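**06/05/2022**

Hi everyone, it's me again, with coffee number two and a topic I've been putting off since February: leaving a job. Most of what I write in this newsletter is about getting hired, and fair enough, it's what you ask me about. But my inbox lately is full of people who already have the offer in hand and are now lying awake over the part where they have to tell their boss. So let's talk about giving notice!

I'll start with my own worst one. Years back I worked at Fosthorpe, a small logistics company where I handled customer accounts, and I quit by email. At 5:15 in the afternoon, right before a long weekend. I told myself I was being considerate (she'd have time to think it over!) when really I was scared of the conversation. My manager, Margareta Dinu, called me that evening and was perfectly kind about it, which made me feel about two inches tall. We're still in touch, and years later she sent me my first paying client when I started coaching. I did not deserve that referral.

So: tell your manager first, and tell them out loud. In person if you share an office, by video or phone if you don't. Tell them before your work friends, before the group chat, and definitely before you touch your online profile. It can be a very short talk. "I've accepted another position and my last day will be the 24th" covers it. You can say thank you if you mean it. Then stop talking for a second and let them react, even if the quiet is awful.

You don't have to say where you're going. A lot of people don't believe me on this! If you're asked and you'd like to keep it to yourself, "I'll share once I'm settled in" is a complete answer.

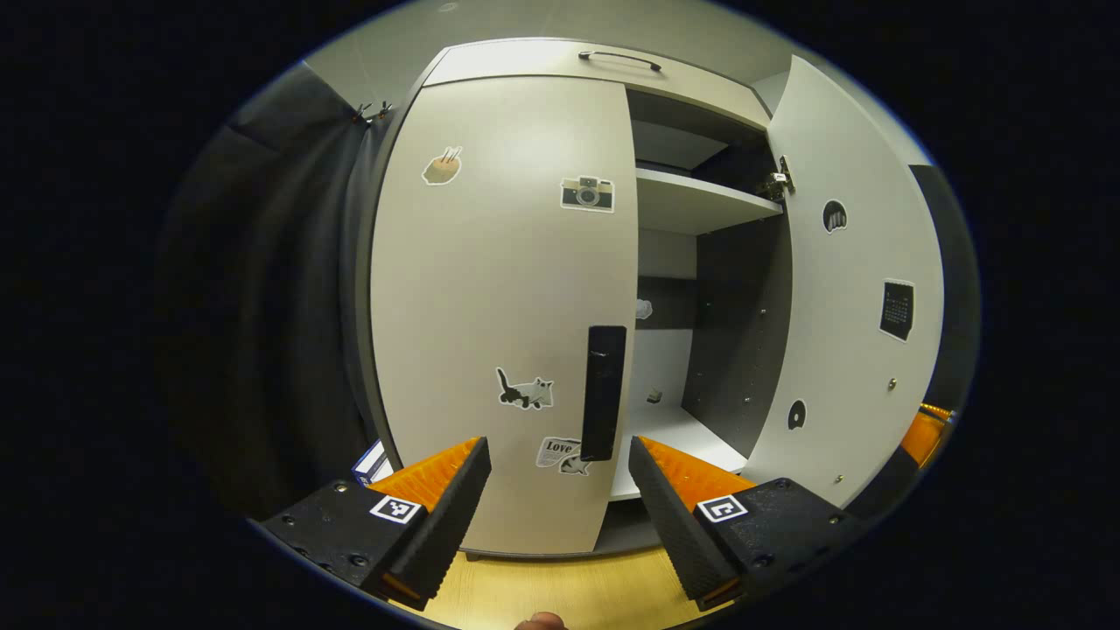 The letter comes after the talk, and it should be dull. Mine are four sentences long: I'm resigning from this role, my last day is this date, I'm happy to help hand things over, thank you. No list of grievances, please. I once read a draft from a reader that ran to three pages and had footnotes. It was very well written and I begged her not to send it. (She didn't. She kept it in a drawer and says she feels better knowing it exists.)

Then there's the counteroffer. Roxana Toma, who some of you met at the spring résumé night, gave notice at Rirketti and was offered an extra $230 a month to stay. She asked for a night to think and wrote down why she'd started looking in the first place. Money was on the list, but it was fifth. The first thing was that she hadn't been taught anything new in nearly 15 months, and nothing in the offer touched that. She left. I'm not saying always say no, I know people who stayed and were glad. Just write your list before the meeting, while your head is clear, and bring it out again when there's a number on the table.

For the notice period itself, check your contract or handbook before you pick a date. Two weeks is the usual thing but some places ask for more, and unused vacation pay can depend on it. Save your pay stubs and any personal files that are truly yours, leave the company's stuff alone, and start a handover document on day one. Who to call, what's due, where the passwords are kept. Whoever takes over your desk will love you for it.

Oh, and be ready for the chance that they walk you out the same day. It happens, more in some fields than others, and it usually isn't personal. Take home your good mug beforehand.

A reader asked whether she should be frank in her exit interview. I have more to say on that than fits here, so it gets its own issue next time. If you have a story, good or terrible, hit reply and tell me whether I can share it without your name.

Talk soon!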